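The table where small things live

by Shahnaz Gazi

When I moved to Melavcombe I owned two suitcases and no table. For the first weeks I ate standing at the window, and I told myself that this was practical. Then in September I bought a long wooden table from a closing workshop in Flilleck, and my life became slower in a good way.

I am fond of pale wood. It shows every crumb, so you learn to wipe, and it makes other colors look stronger. A blue plate on such a table needs no flowers beside it. My grandmother kept one plate only for things without a home - a button, a key, a child's block - and she never let anybody eat from it.

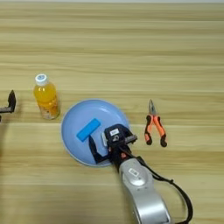
I have continued her habit, with small changes. The plate must be shallow, because in a deep bowl the things go down and are forgotten. It should also be plain. When the plate has a strong pattern, a small object disappears in it, and you will search for it in every room of the house.

Building blocks are the best guests on a table. They are simple, they do not roll away, and adults pick them up without noticing that they do it. My neighbor Tsang, who repairs chairs, says that people think better when the hand is busy. He has 12 blocks in his workshop and he does not lend them.

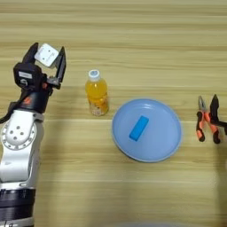
For the care of the wood I use little. A soft cloth after each meal, always following the grain, and oil 2 times in a year. I put the oil on in the evening and leave the table alone until morning. Strong soap I avoid completely. My first bottle left a gray shadow near one corner, and it took me 14 days of patient rubbing before I stopped seeing it.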